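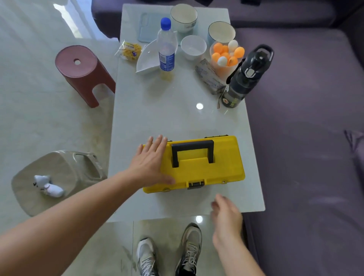 Section 6: Showing Drustness a task by hand

By now you should have Drustness out of its packing, charged and on speaking terms with the tablet (if you haven't, do go back to section 5 and come back to us, we'll wait). This section covers the part most people bought it for, which is showing it how you do a job yourself so that it can learn to do the same. We use opening a toolbox throughout, as it needs both hands and most homes have one somewhere.

You will need the head strap, the tablet, and a low table you can reach comfortably from your seat.

1. Put the head strap on and tighten it at the back until it stays put when you nod. Tilt the camera down until the tablet shows your hands and the near edge of the table together.

2. Set the toolbox close to you, latch facing your way. You do not have to clear the rest of the table! Bowls, cups and water bottles can stay where they are, and in fact Drustness copes rather better later on if it has learned among the sort of clutter you live with.

3. Tap New Task and give it a plain name, such as "open toolbox". Please don't call it "test". You will have nine tests by the weekend and no idea which is which.

4. Rest both hands in your lap, tap Start with one finger and wait for the second beep.

5. Steady the box with your left hand. Lay the palm flat against the side and let your fingers come over the top of the lid, as you would if you weren't thinking about it.

6. Bring your right hand to the latch and open it at your ordinary pace, perhaps a touch slower. A quick hand blurs on the recording, and Drustness has trouble telling where the fingertips are.

7. Lift the lid, let go with both hands, and put them back in your lap. Tap Stop.

Note: Try not to lean in. It's a natural thing to do when you are looking for a catch, but your head carries the camera with it and the hands slide out of view. If you must look closer, move the box instead.

Note: Shiny tabletops and ceiling lights sometimes leave bright round spots in the recording. One or two away from your hands do no harm. If a spot sits right over the latch, turn the box a little or switch to a side lamp.

Caution: Drustness must be switched to Rest while you are demonstrating. Never reach across the arm to get at the box, even if it looks quite settled.

How many times should I do it?

Five good showings are enough for a simple latch. Shift the box a hand's width between each, and turn it slightly, so that Drustness learns the box and doesn't simply learn the spot on your table. If one goes wrong (you drop the lid, the phone rings, the cat arrives) swipe it away and carry on with the next.

When all 5 are in the list, tap Send and leave the tablet on its charger. The light on the base goes from amber to green when Drustness is ready to have a go. Remote correction, using the hand grips, is in section 7.

Guide text by Kulsoom Swati. Last revised Fri 7 March.

9 comments | 2 shares

Related pages
Pairing the tablet with Drustness
Fitting the Cindier head strap
Correcting a task with the Hayes hand grips
Renaming and deleting tasks
What changed in the November update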